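Lurkivby Housing Trust
Call for participants: Stairs and Landings Study

Tenants, leaseholders and family carers are invited to take part in a study of how people use the stairs and narrow passages in their homes. The study is run by the Trust with Kiteo Home Research and covers the Borkisora and Bastos estates. Applications are open to households of any size.
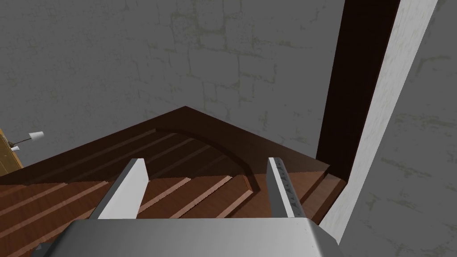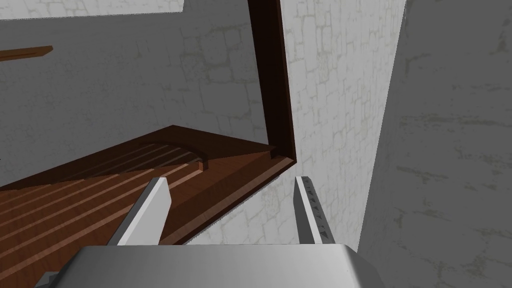
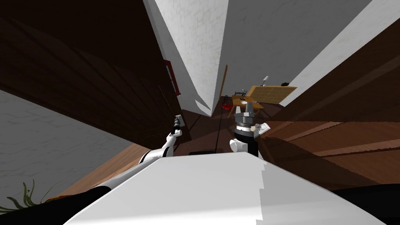

Computer-rendered interior views. Stairs and Landings Study, Lurkivby Housing Trust.

Background

Most of the houses on the Borkisora and Bastos estates were built with a single internal staircase, a half landing and a short passage to the bedrooms. The Trust receives regular requests for second handrails, better lighting and changes to floor coverings. Decisions on these requests have until now been made on the basis of a surveyor's visit, which takes place in the daytime and lasts less than an hour. The study will record how residents themselves use their stairs over a longer period, including at night and when carrying things.

The findings will be used to revise the Trust's adaptations policy. They will not be used to assess any individual tenancy, and taking part will have no effect on an existing request for repairs or adaptations.

Who may apply

We are seeking 86 participants aged 18 or over who live in a home with at least one internal flight of stairs. No more than two people from the same household may take part. Applicants should have lived at their present address for six months or longer and expect to remain there until the end of July.

We would particularly like to hear from:

People who use a stick, frame or other walking aid indoors
Parents or carers of children under five
People who work nights or keep irregular hours
People who have had a fall at home in the past two years
Residents who have asked for an adaptation and been refused

Applicants who are awaiting surgery to the hip, knee or back should speak to the study office before applying. Residents of ground-floor flats without internal stairs are not eligible for this study but may ask to be told of later work.

What taking part involves

Each participant will be asked to attend one introductory meeting at the Bastos Community Rooms, to keep a written diary for 17 days, and to receive one home visit. The meeting lasts 90 minutes and will be offered in the morning and in the evening. The diary takes a few minutes each day. Large-print and audio versions are available, and a family member may fill it in on a participant's behalf.

The home visit will be carried out by two members of the study team, both of whom carry Trust identification. They will measure the height and depth of each step, the width of the passage and the position of handrails and light switches. They will also ask to see where items are usually left on or near the stairs. Participants are asked not to tidy specially for the visit. No work will be carried out on the day, and nothing will be fixed to walls or floors.

A smaller group will be invited to a second interview with Settimio Galli, Research Officer. This part is optional.

Payment and expenses

Participants will receive a shopping voucher worth £40 on return of the completed diary and a further voucher worth £25 after the home visit. Bus fares to the introductory meeting will be refunded on production of a ticket. The cost of replacement care for a child or dependent adult may be claimed if agreed beforehand with the study office. Participants who receive means-tested benefits may wish to take advice on whether vouchers need to be declared.

Confidentiality

Diaries and interview notes will be stored under a participant number. Names and addresses will be kept separately and destroyed when the final report has been accepted by the Trust's Board. Should the study team find a defect that presents an immediate danger, such as a loose tread or a broken handrail, they are obliged to report it to the Repairs Service and will tell the participant that they are doing so. Participants may withdraw at any time without giving a reason, and any voucher already issued may be kept.

How to apply

Application forms may be collected from the Trust's reception or requested by telephone on extension 874. Completed forms should be marked for the attention of Mỹ Đàm, Study Coordinator, and must arrive by noon on Apr 23, 2019. Forms received after that time will be placed on a reserve list.

Applicants who need an interpreter should state their preferred language on the first page. Enquiries in Vietnamese may be addressed to Cúc Văn and enquiries in Korean to Hae-won Won.

All applicants will be informed of the outcome in writing. Complaints about the conduct of the study should be addressed to Saoirse Gilmartin, Head of Resident Services, at the Trust's main office.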